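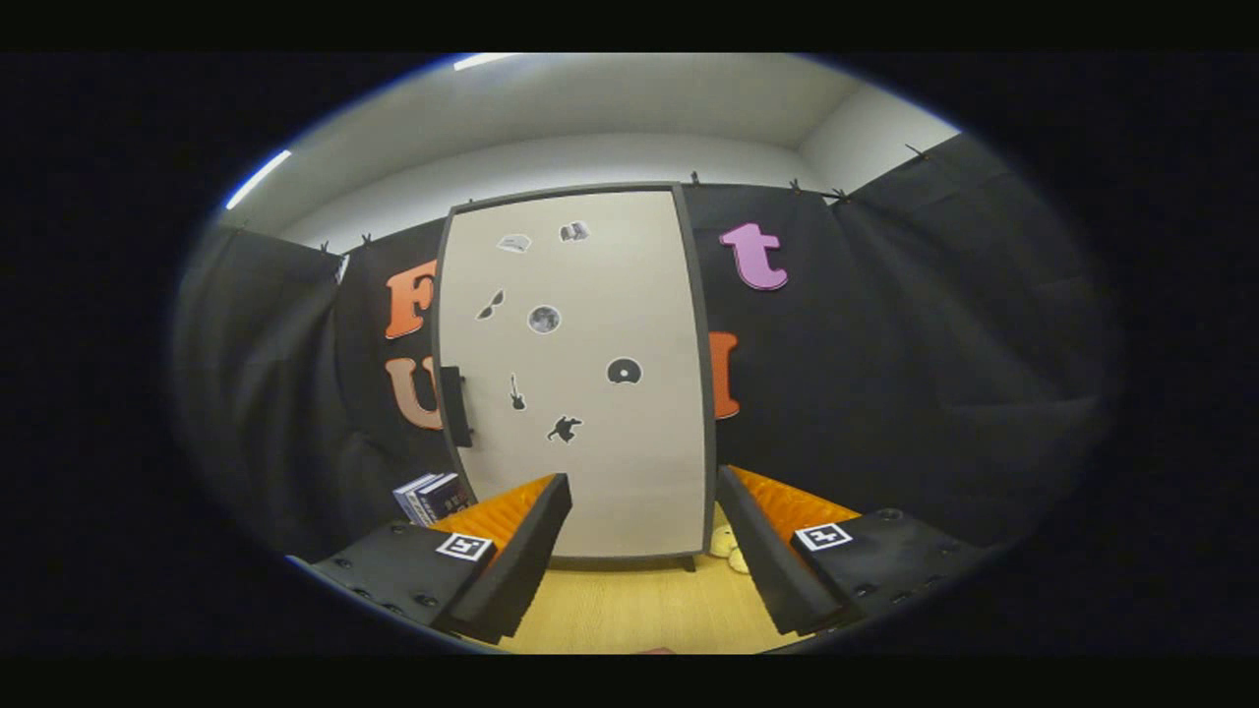

Orange ribbed pads and printed markers on the fingers of a Sirko hand-held gripper, with a whiteboard panel behind.

Revstead Publishes Full Service Routine for the Sirko Hand-Held Gripper

NODDALE, October — Revstead has released the complete setup and service routine for its Sirko hand-held gripper. The document covers finger alignment, pad replacement, marker care and the camera check. Customers can download it free of charge from the Sirko support page, and printed copies will ship with every new unit.

The routine was written at the company's Noddale workshop, where returned grippers are stripped, cleaned and rebuilt. Until now, parts of it were spread over three separate service notes, and some steps were only known to the people at the bench.

"We kept answering the same questions by phone," said Valentyna Moroz, service manager at Revstead. "Which screws come out first, how hard to press the new pad, whether you have to recalibrate after a marker change. You do, and it now says so on page one."

Each Sirko gripper has two fingers with a ribbed rubber pad on the inner face of each. A printed square marker on each finger lets the camera read how far the fingers are open. A scratched or lifting marker gives a wrong reading of the opening, and the new routine asks users to look at both markers before every session. Markers are replaced as a pair.

Pads are to be inspected after every 25 hours of use and changed when the ribs are worn level at any point. The old pad is peeled off from the tip end and the seat is wiped with alcohol and left to dry. The new pad goes on with the ribs facing inward and is pressed for 2 minutes. Finger screws are tightened by hand in two passes, working from the base of the finger to the tip.

The last step is the camera check. The operator closes the fingers, opens them fully, and compares both readings with the values on the card in the case. A unit that fails twice should come back to the workshop.

Revstead based the service intervals on its own repair log, which holds 2,378 entries. Irfan Lau, the technician who went through the log, said loose finger screws came up more often than any other fault.

"Most of those could have been fixed on site with one hex key," Lau said. "The key is in the lid of the case. A lot of people never take it out."

The routine was tried out before release by Drukusow, which keeps a group of Sirko grippers in daily use. Its lab lead, Engelbert Rainer, asked for two changes: larger drawings of the marker seat, and a log sheet that can be filled in with gloves on. Both were made.

A service kit is available to order now. It contains two pairs of pads, two pairs of markers, a set of finger screws and wipes. The price is $144, and kits ship from Noddale. Owners of older units should check the serial plate before ordering, as the first production run used a shorter screw.

About Revstead
Revstead designs, builds and services hand-held grippers and related tooling in Noddale.

Press contact
Yevhen Yurchenko, Revstead, Noddale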